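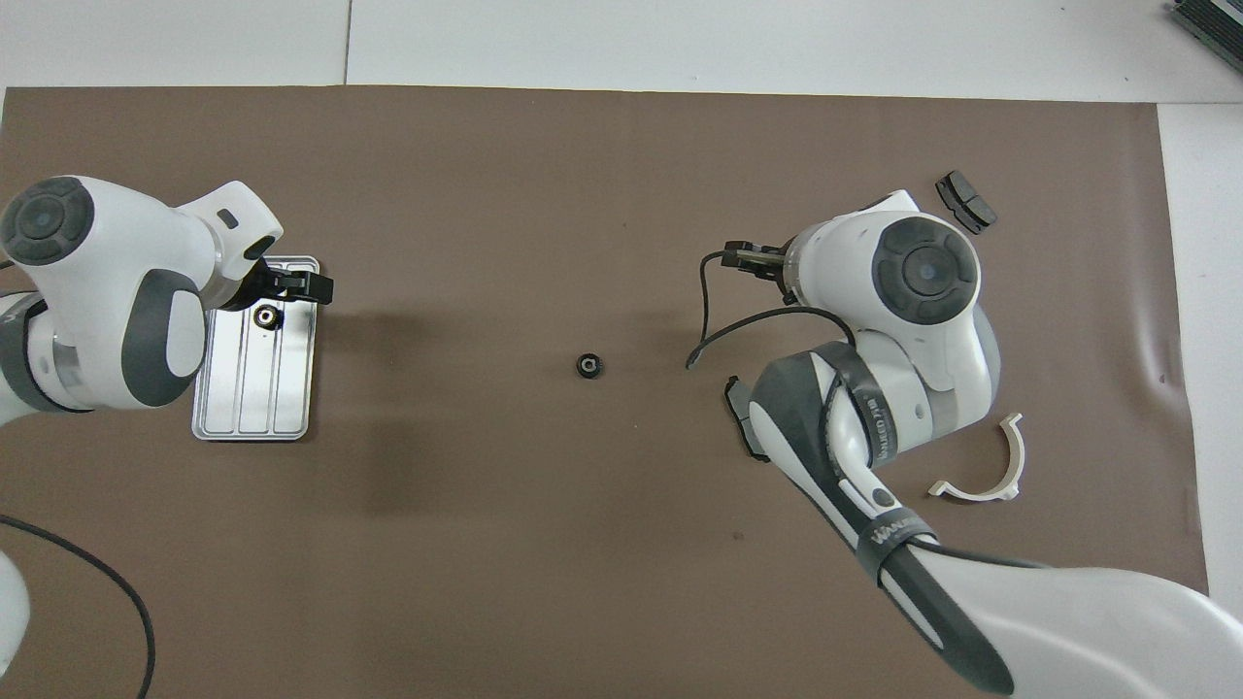

図3-1 茶色の紙マットと三本溝のトレイ。黒いリング部品はトレイの上に一つ、マットの中央付近に一つ。

当サイトではCookieを使用しています。閲覧を続けると、Cookieの使用に同意したものとみなされます。[同意する] [設定を変更]

6月更新 文:グリゴリス・ガヴァラス(Grigoris Gavalas)

Pemik 小物部品仕分けセット 設置ガイド
第3章 紙マットとトレイの準備

3.1 この章で行うこと

作業台に紙を敷き、トレイを置き、リング部品を並べます。一行で書けてしまう作業に一章を割いているのは、Narkmontに届く問い合わせの大半がこの一行から生まれるからです。以前の版では半ページで済ませていました。読者の良識を信頼した結果、トレイを裏返しに使う方、紙の上に紙を重ねてさらに紙を敷く方、リング部品をマグカップで保管する方が現れました。マグカップの件は3.6でもう一度触れます。

開梱と部品の照合(第2章)がまだの方は、先にそちらへ。第2章は退屈ですが短く、図もあります。

3.2 用意するもの

・紙マット(茶色、付属のロールから切り出して使用)
・トレイ(三本溝、付属)
・リング部品(黒、付属の小袋入り)
・乾いた布
・低粘着の紙テープ(付属しません)
・はさみ、またはカッターと定規(付属しません)
・平らな台

「平らな台」は付属しません。念のため書いておくと、折りたたみ式のアイロン台は平らな台に含みません。ソファの肘掛けも同様です。

台の色は問いませんが、白い天板なら茶色の紙との境目がひと目で分かるので、位置合わせは楽です。木目の台で茶色の紙を使うと、どこまでが紙でどこからが台か、夕方あたりから怪しくなってきます。

3.3 紙マットを敷く

1. 台の上をすべて片づけます。「すべて」には、いつも台の端にあって、もう目に入らなくなっているものも含みます。

2. 天板を乾いた布で拭きます。濡れた布を使った場合は、乾くまで待ってください。紙の下に水滴が残ると、紙はそこだけ波打ち、以後その波を忘れません。

3. ロールを引き出し、台に合わせて切ります。付属ロールの幅は900ミリ近くあるので、家庭用の机ならたいてい余ります。余った分を台の外に垂らさず、天板より一回り小さくなるように切ってください。

4. 紙を裏返します。巻きぐせの内側が下を向くように置くと、端の浮きはかなりおとなしくなります。

5. 中央に手のひらを置き、外へ向かってゆっくり撫でます。端から中央へ撫でると、真ん中に立派な山ができます。山ができたら一度持ち上げてやり直しです。上から叩いても山は隣へ引っ越すだけです。

6. 天板の縁が紙の周囲に細く見えていることを確かめます。余白の幅は四辺で揃わなくてもかまいません。図3-1でも右側の余白は奥側より広くとってあります。定規を当てて揃えたい方を止める規定はありませんが、仕分けの精度は上がりません。

7. 必要に応じて、四隅を紙テープで留めます。

注記:端がわずかに反る、小さなしわが寄る、といった程度であれば、そのまま使えます。図3-1の右端にも、少し反った箇所と小さなしわがあります。開発初期には「しわのないこと」を使用条件にしていましたが、その条件を満たした台は社内に一つもありませんでした。条件のほうに引退してもらっています。

注記:天板に継ぎ目がある場合は、継ぎ目が紙の外に出るように敷くのが理想です。紙の下に継ぎ目が通ると、リング部品を押さえたときにわずかな段差を感じることがあります。気にならない方は気にしないでください。気になる方は、一度気づいたらもう戻れません。

注意:セロハンテープ、布テープ、両面テープは使わないでください。特に両面テープは敷いた日だけは見事な仕上がりになりますが、はがす日の保証はいたしかねます。

3.4 トレイを置く

1. トレイの保護フィルムをはがします。両面に貼ってあります。片面だけはがして「塗装が白っぽい」とご連絡をいただくことがありますが、塗装はしていません。

2. 溝のある面を上にします。三本の溝が縁に囲まれて並んで見えるほうが上です。溝が見えず、代わりに三本の出っ張りが見えるときは、おめでとうございます、裏です。

3. 溝が手前から奥へ向かって走るように、縦長に置きます。横向きでも壊れはしませんが、手前の溝に物を入れるたびに奥の溝が遠くなり、最終的に誰も奥の溝を使わなくなります。

4. トレイ全体が紙の上に載っているか確かめます。角だけが紙から落ちていると、指で触れるたびにカタカタと鳴ります。

5. トレイの隣に、何も置かない場所を残します。トレイを台の真ん中に据えたくなる気持ちは分かりますが、真ん中は部品のために空けておいてください。トレイは左右どちらかに寄せます。図3-1は左寄せの例です。

トレイの重さは286グラムです。滑り止めは要りません。紙の上では見た目よりよく踏みとどまります。どうしても動くという場合は、たいてい紙のほうが動いています。3.3の手順7に戻って、テープで留めてください。

注意:縁の内側を金属製のへらやドライバーでこすらないでください。溝の中のほこりは綿棒か、柔らかい刷毛で取ります。溝と溝の間の山に傷をつけると、使ううえでの支障はないものの、毎日その傷と目が合います。

3.5 リング部品を並べる

リング部品は黒い小さな輪で、中央の穴のまわりに金属の光沢があります。黒いので茶色の紙の上ではよく目立ちます。黒い床の上ではまったく目立ちません。ご自宅の床の色をあらかじめ思い出しておくと、3.6の読み方が変わります。

1. 小袋はトレイの上で開けてください。台の外や膝の上、立ったままでの開封は避けます。袋は思ったより静電気を帯びていて、開けた瞬間に中身が一方向へ出ようとします。

2. まず一つを取り出し、トレイの奥寄りに置きます。これを「見本」と呼びます。以後、迷ったときはこの一つと見比べます。

3. もう一つを取り出し、紙マットの中央付近に、周りに何もない状態で置きます。こちらは「確認中」です。

4. 確認中の部品を見本と見比べます。見るところは、輪の外周に欠けがないか、穴に異物がないか、左右の見え方に大きな差がないか、です。

5. 問題がなければトレイへ移します。問題があれば小袋に戻し、袋の口を折ります。折った袋は台から下ろしてください。良品の袋と並べて置くと、数分後には両者の区別が哲学の領域に入ります。

6. 次の一つを取り出し、手順3から繰り返します。

紙の上に出すのは、いつも一つだけです。慣れてくると、まとめて出して一気に見たくなります。やってみると分かりますが、黒い輪をたくさん並べて眺めていると、途中からどれも欠けて見え、さらに続けるとどれも完璧に見えてきます。一つずつのほうが、結局は早く昼食にたどり着けます。

注記:見本は作業が終わるまで動かさないでください。途中でトレイの中身を整えたくなっても、見本だけは触らずにおきます。見本がどれか分からなくなったときは、袋から新しく一つ取り出し、目視で確かめて見本に任命し直してください。式典は不要です。

溝の使い分けに決まりはありません。Pappas方式と呼ばれる、左の溝から順に詰めていくやり方が社内では好まれていますが、名前が立派なだけで、要するに左から詰めるだけです。山の上に部品を載せても一時的なら差し支えありません。そのまま席を立たないこと、とだけ申し添えます。

3.6 部品を落としたとき

1. 動かないでください。特に椅子のキャスターを。

2. 音を思い出します。乾いた短い音なら床、鈍い音なら敷物、音がしなければ袖口か膝の上です。

3. 懐中電灯を床すれすれに当てます。真上から照らしても影ができず、黒い輪は床の模様のふりを続けます。横から当てると穴の金属が光ります。

4. 見つけた部品は布で拭き、3.5の手順3からもう一度確認します。落としたのに無傷に見える部品を、そのままトレイに入れないでください。

5. 見つからないときは、先に残りの作業を済ませます。探している間に肘で二つ目を落とす例が多いためです。

追加の部品は、品番767でご注文いただけます。Plotodhamの倉庫から、5個入りの小袋でお送りします。送料は部品より高くつきます。この一文を太字にする案もありましたが、払った方はもうご存じなので見送りました。

注意:小さなお子様や動物の届くところに部品を置かないでください。飲み込むおそれがあります。前述のマグカップをはじめ、飲食に使う器での保管も同じ理由で禁止です。中身を確かめずに飲む人は、ご自身が思うよりも近くにいます。多くの場合、ご自身です。

3.7 作業の終わりに

1. トレイの部品を保管用の小袋に移します。見本も忘れずに。忘れられるのはいつも見本です。

2. 袋の口を閉じ、台の外に置きます。

3. トレイを両手で持ち上げ、裏側に部品が入り込んでいないか見ます。

4. 紙マットの表面を手のひらで軽く払います。引っかかりがあれば、部品か、切りくずか、昼食の痕跡です。

5. 翌日も続ける場合、紙は敷いたままでかまいません。しばらく使わない場合はテープをはがし、巻いて保管します。折ると折り目が残り、次回は3.3の手順5に予定外の時間を使うことになります。

紙マットは消耗品です。破れたとき、油が染みたとき、表面が毛羽立って部品が引っかかるようになったときは取り替えてください。裏返して使うのは一度までにします。

トレイは中性洗剤で洗えます。食器洗い機には入れないでください。洗ったあとは布で水気を取り、溝の中まで乾いてからお使いください。

照明の位置合わせについては第4章へ進んでください。トレイがまだ裏向きの方は、3.4の手順2からお願いします。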